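Notebook, sidewalk robot sim — July, started 9:40 am

Big session on the crossing rules today, and I'm really pleased with where they've landed. Beat Pichler and I have been arguing over the stop and yield section since the Londale review, and we finally sat down with the city map loaded and went through it clause by clause. Leaving it all here while it's fresh.

Rule 4 used to say "robot slows near a crosswalk." That's hopeless! Slows to what, and how near? Two people on our own team had coded it two different ways and both passed their own tests. New wording, agreed with Beat:

4.1 Before entering any marked crossing, the robot comes to a full stop and holds for 5 seconds, even if the way looks clear.
4.2 It may enter only if it has a clear path all the way to the far curb. No waiting on the paint.
4.3 Once in, it keeps going at a steady pace unless someone is in its path. No creeping, no stop-start.
4.4 If it loses track of the crossing edges partway over, it carries on in a straight line to the nearest curb and calls for a person.

4.4 took most of the morning. Beat wanted a dead stop on lost edges, which is the usual habit indoors and makes good sense in a warehouse aisle. On a road it parks the robot in front of traffic. I drew it out on the whiteboard three times and he came round, on the condition that we log every 4.4 event with the full sensor record. Fair trade — I'd want that anyway.

Ran the Skitska city map after coffee to try the wording against wide roads, which the old Morikawa map never had. 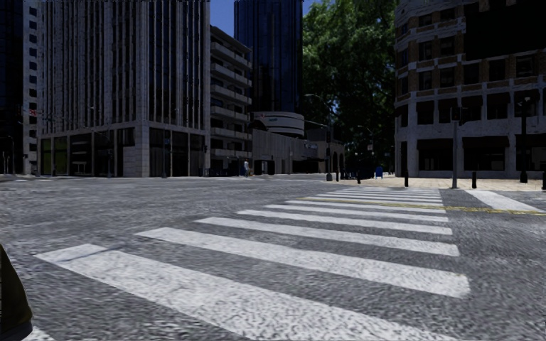 Worn paint is the thing to test hard. A rule that leans on crisp white edges will let us down on half the streets we care about, so I've added a note under 4.4 that "edges" means paint, curb line or stored map, any two of the three. One on its own isn't enough. Beat suggested the wording and it's much tidier than mine.

Also wrote up where the robot should aim. Bollards and poles near a curb mean the landing spot can be a lot narrower than the crossing itself, so 4.2 now has a line saying the far side must have room for the whole body plus 300 mm each side. The planner was only checking the centre point before. Easy to miss, easy fix.

Batch is set up and queued: 2,557 crossings, mixed light, mixed paint wear, of which 472 have a pedestrian stepping out late. Same random seeds as the last batch so we can compare old rule and new rule side by side. Please don't change the seeds!! If you want different ones, make a copy of the job and put your initials on it.

Good practice bits to carry into the Sukum handover:
- every rule gets a number, and the log prints that number when the rule fires
- no "near", "slow" or "careful" in a rule unless there's a value beside it
- whoever writes a rule doesn't write its test
- a rule change and a planner change never go in on the same run

The third one is Beat's favourite and I'm a convert. He wrote the 4.1 test from my text alone and found straight away that I hadn't said where the hold is measured from. It's from the front of the body to the curb edge. Added.

Still open: what counts as "someone in its path" for 4.3 when they're walking the same way as the robot, only slower. Overtake, or match their pace? I lean toward matching. Beat wants to see the numbers first.

4:15 pm. Batch running. Colour key for the plots is on the shared drive, old rule grey, new rule orange.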